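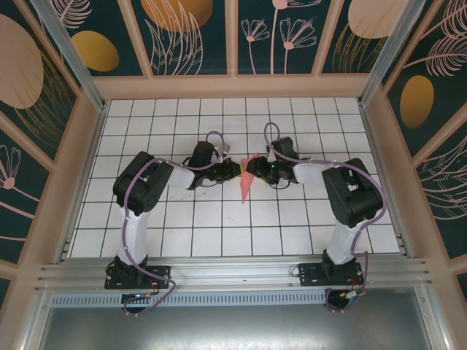

The piano came with the house, the way some houses come with a boiler problem. The sellers in Clumville listed it as a "feature" and left it in the front room with its lid down and a doily on top. I kept the doily for a week out of respect.

I had lessons from age eight to age ten and quit with the full support of my teacher. So when I told my sister I was going to learn again at fifty-one, she asked if the neighbors had been told.

First it needed tuning. The only tuner who called me back was Miklós Fülöp, who drives over from Vindale and doesn't make small talk until he's seen the inside of the instrument. He took off the front panel, looked in for a long time, and asked who had been "helping" this piano. I said it wasn't me. He pulled out a pencil, a hair clip and a church bulletin from some past June and lined them up on the bench like evidence.

It was so flat he wouldn't bring it up to pitch in one go. He did a rough pass, charged me for it, and came back in 2 weeks for the real thing. In between I was told to play it as much as I liked, and it sounded like a saloon going down with all hands. I played every day. I've never had such a good excuse.

Now it's in tune and the wrong notes are all mine.

I'm working out of a used method book for adults, which means the same songs as the children's book with the cartoon frogs taken out. Page 5 is "Ode to Joy." Everybody's page 5 is "Ode to Joy." I can play the right hand at a decent clip and the left hand at a decent clip, and when I put them together it's like watching two people try to get through one door. The left hand always says "no, after you."

My nephew sent me a practice app that hands out points. I have 3396 of them. At 3000 you get a badge with a little owl on it, and I'm sorry to report I was pleased about the owl for most of an evening. I then played for my wife, who had no points system to go by and said it was "definitely a song."

What I'd forgotten from childhood is how long you can be bad at something before dinner. I sit down at six, I do the scale, I do the frogless frog song, I miss the same F sharp I missed the day before, and it's six-fifteen. At work I haven't been a beginner at anything in years, unless you count the new parking system, and I've stopped counting the parking system. I'm out of practice at being out of practice.

Miklós is due back in the spring. He says the bass bridge has a crack he wants to keep an eye on, and that I should keep a bowl of water nowhere near it, whatever I may have read. I had read it. I moved the bowl before he got to his car.

The doily is in a drawer, if anyone from the previous family wants it.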